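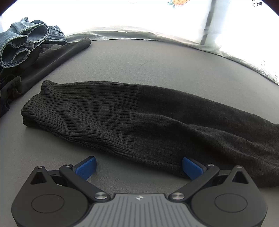 Selon Parisa, un pull lavé à 30 en machine, c'est un pull condamné, point. Elle me l'a redit hier au téléphone et je n'ai pas eu le courage de discuter. Bon. Moi la laine je la lave à la main depuis mars, eau froide, bassine, dix minutes, et voila.

Ce que je voulais raconter surtout - la mercerie Costigan ferme. Plus de stock sur la laine Colar, plus de boutons dépareillés au fond du magasin. J'y suis passée en vitesse à 16 h, il restait 3 pelotes grises et un lot d'aiguilles circulaires, tout pris. Darragh Horgan à la caisse, l'air fatigué. La maison date de 1832 quand même, c'est écrit sur la vitrine.

Du coup où acheter maintenant ? Stornlow par correspondance, mais les frais de port, non merci. Le marché, un samedi sur deux quand la dame vient. Si vous avez des adresses je prend tout.

Sinon pas beaucoup tricoté. Repris l'écharpe au point mousse, défait, repris. Le talon des chaussettes toujours pas compris, j'ai regardé deux vidéos qui se contredisent. Enda dit de sauter l'étape et de faire un tube. Pas bête.

Je file, le gratin est au four - la suite la semaine prochaine.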